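Okay, posting my rules for home recordings with the hand-held grippers, because I keep typing them out in DMs. Two grippers, one bed, a lot of laundry.

Rule one: sort out your pile before you hit record. I follow the Cropper checklist that Nomvula Lekota wrote in May, and it's still the best two pages on this stuff!

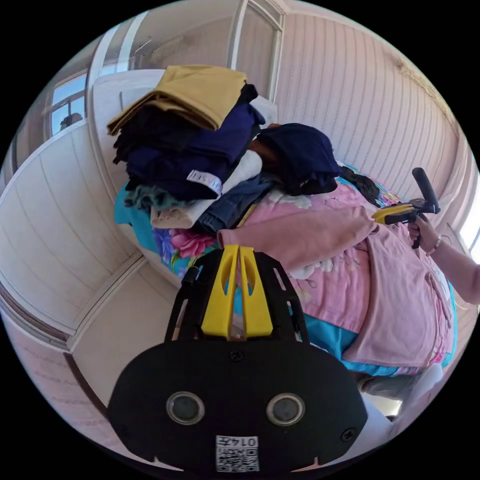 Rule two: fingers pointed at the cloth, always. If you wave them around between grabs, Harnard's reviewers bounce the whole take (ask me how I know).

Rule three is pinch, then lift. Take a small fold and go slow. Dragging a sweatshirt across the bedspread doesn't count as a fold, sorry.
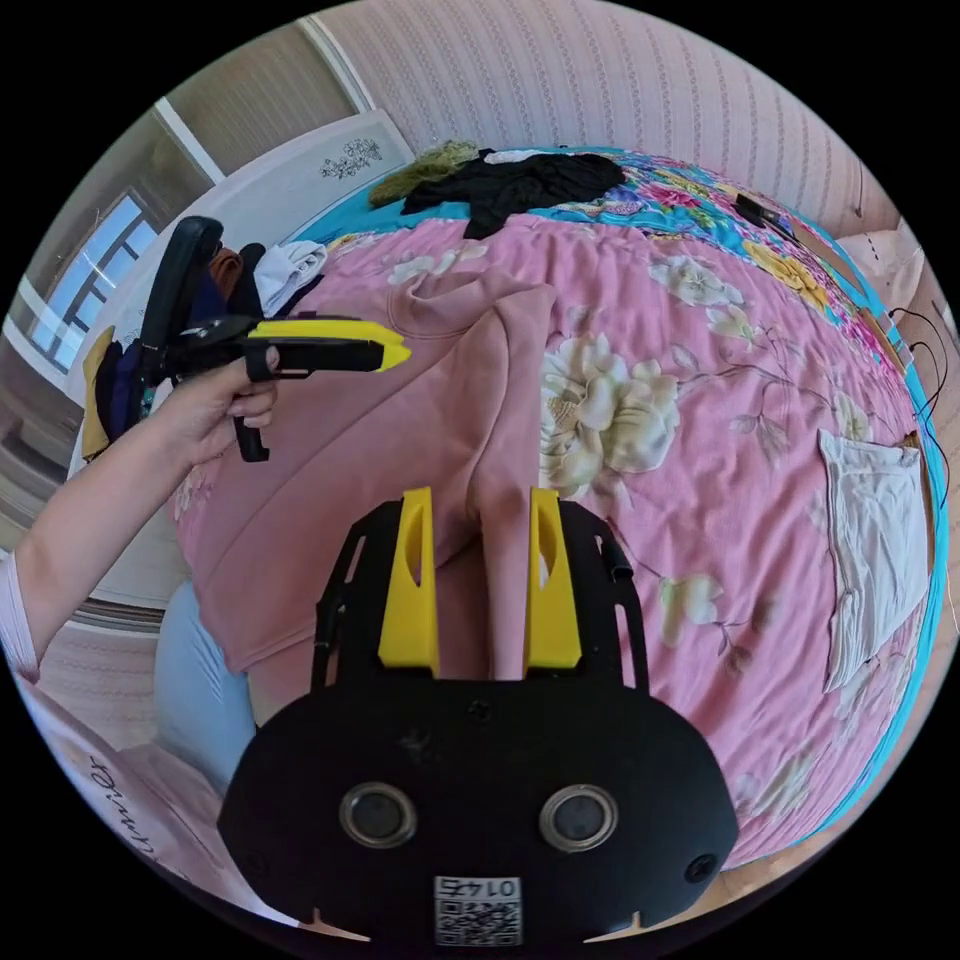

Pink sweatshirt, one small fold between the yellow fingers.

Rule four, lay long sleeves out flat before you start folding. I skipped this for my first 50 takes and had to redo a bunch of them, ugh. 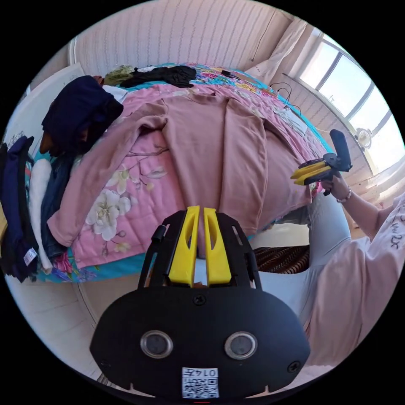
Someone in the Pollville group asked about labels. Leave the QR sticker alone! No tape, no fingers over it, and same goes for the lenses.

Rule five: bad grabs stay in. Drop a sleeve, pick it up again, keep going. Grelletti wants them trimmed and I think that's wrong, but follow whoever you're recording for.

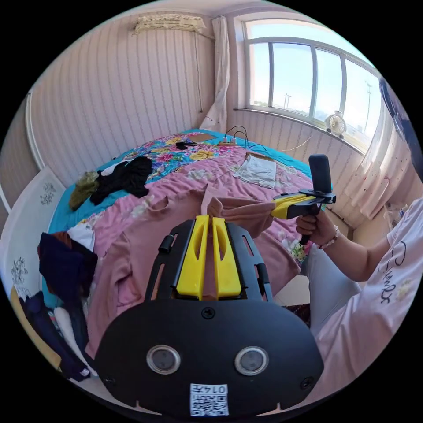 Last one, write down the take number right after you stop. I'm on 509 and my notebook is a mess. Questions go in the replies, I'll get to them after dinner.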